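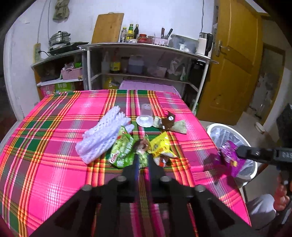

Picking things up is one of the hardest jobs you can give a machine. Your hand has skin that feels and fingers that bend, and you have been practising since you were a baby. Most robot hands have much less to work with. Many have two straight fingers that open and close, and that is all. Clearing the rubbish off a table is a good test for them. A wrapped sweet is small and has to go between the two fingertips. A snack bag is bigger and crumples when it is squeezed, so the gripper holding the purple one over the bin has a different sort of job from the gripper pointing at the sweet.

What is a gripper?

A gripper is the part of a robot that does the holding. It goes where a hand would go. Some grippers have two fingers, some have three, and some have no fingers and use suction, like a vacuum cleaner hose stuck to a sheet of paper.

A gripper does not have to be on a robot. You can put a handle on it and let a person use it. The person moves their arm in the normal way, but can only hold things the way the gripper can. Engineers do this to find out what a pair of fingers is good at before they build the rest of the machine.

How do you compare two grippers?

You have to be fair. At Penrose, Nives Bellini tests two kinds, called the Werell and the Farex. Each one gets the same 75 things to pick up, starting from the same places. If one gripper had only boxes and the other had only sweet wrappers, the scores would mean nothing.

She writes down three things for every try:
Did it pick the object up?
Did it drop it on the way?
Did the object get squashed?

The Werell has long, thin fingers. It is good at small things and poor at heavy ones, which swing about and slip. The Farex has wide, soft pads. It can hold a full bottle, but it pushes a coin along the table without getting under it.

Ryan Stockdale looks after the wearing-out test. He makes each gripper open and shut 3,000 times and then checks the fingers. If they no longer meet at the tips, thin wrappers will fall through the gap.

Try it yourself

You need 2 wooden rulers, a bowl and 6 small things from around the house, such as a sock, a pencil, a rubber, an empty crisp packet, a grape and a plastic cup. Hold one ruler in each hand and use them as fingers. Move everything into the bowl. Write down which things you dropped.

Now wrap a rubber band round the end of each ruler and do it again.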